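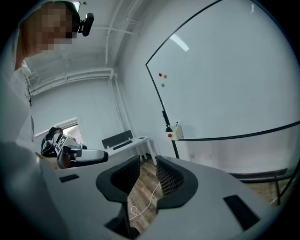 Notebook, November, started 9 pm because the afternoon got eaten by a phone call.

Right, the pay bands. I said I'd write down where we got to before I forget, so this is mostly me thinking out loud, and anybody in the team is welcome to scribble underneath.

We've now got two surveys to go on. Nembridge sent theirs through last week (the free version, so no regional split, which is a shame) and Markside's came as a spreadsheet with the job titles all over the shop. They have 17 different names for what I'd call a support engineer. Seventeen! I spent most of the morning squashing those into our own four levels and I still don't trust level three, where half the people seem to be team leads and the other half are just people who've been there a long time.

What I did: took every row with a title, a salary and years in the job, threw out the contractors, threw out anything marked part-time where they hadn't said if the figure was pro rata. That left 1,000 rows on the nose, which made me suspicious enough to check whether the export had a limit on it. It does. So the Markside file is a slice of something bigger and I need to ask for the rest, or at least ask how it was sliced. If it's sorted by date joined then we've got all the old hands and none of the newcomers, and the starting salaries will look daft.

Things I'm fairly happy with so far. Junior developers and junior testers come out closer together than I'd have guessed, and I'd like us to stop advertising them on separate bands. On-call pay is a mess everywhere, not only here. Some places fold it into the salary, some pay per shift, one lot give you a day back and a pizza allowance. I've put on-call in its own column and left it out of the totals, so please don't add it back in without shouting.

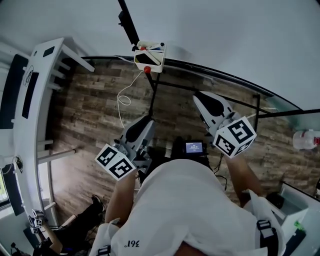 Less happy with the Iwasaki question. We lost two good candidates to them in the spring, and the story going round the office is that they simply pay more. Looking at the adverts I saved at the time, the base salary was nearly the same as ours. The difference was that theirs had the number printed at the top and ours said "competitive", and then we took ages to come back to people. I know which one I'd have applied for. I'd really like the next advert to have the band on it, top and bottom, even if it causes a bit of muttering among people already here. (It will. We should sort their pay first, obviously, or at least be ready with an answer.)

Side note on Bolo, as I keep getting asked. Yes, the new HR tool can hold the bands. No, it can't yet show someone where they sit inside their own band, only managers get that view. I raised a ticket and got a cheerful reply with a link to the page I'd already read. Workaround for now is the shared sheet. It's ugly but it works, and the formulas are locked after what happened last time.

Had a go at the exit interview notes as well while I was at it. There are 9 I can use from this year, the others being one-liners like "new challenge". Money comes up in most of them but hardly ever first. Training comes up a lot, and so does being stuck on the old billing system with no way off it. I've typed the useful bits into the sheet, second tab, no names, and I've trimmed anything that would give the person away. If you recognise your own words and want them gone, just delete the row, I won't mind.

Tried a quick chart of years in the job against salary. Lovely tidy slope up to year six or so and then it goes flat as a pancake. I need to redo it with the levels split out before I show it to anyone upstairs, as they'll only see the flat bit.

To do:
Ask Markside how the export is sorted and whether we can have the full file.
Redo level three with leads and non-leads apart.
Draft an advert with the band on it, 70 words tops, and pass it round for people to pick holes in.
Find out who owns the old bands document, the link in the wiki is dead.
Chase Bolo again, nicely.

Stopping there, laptop's on its last bit of battery and the charger's upstairs.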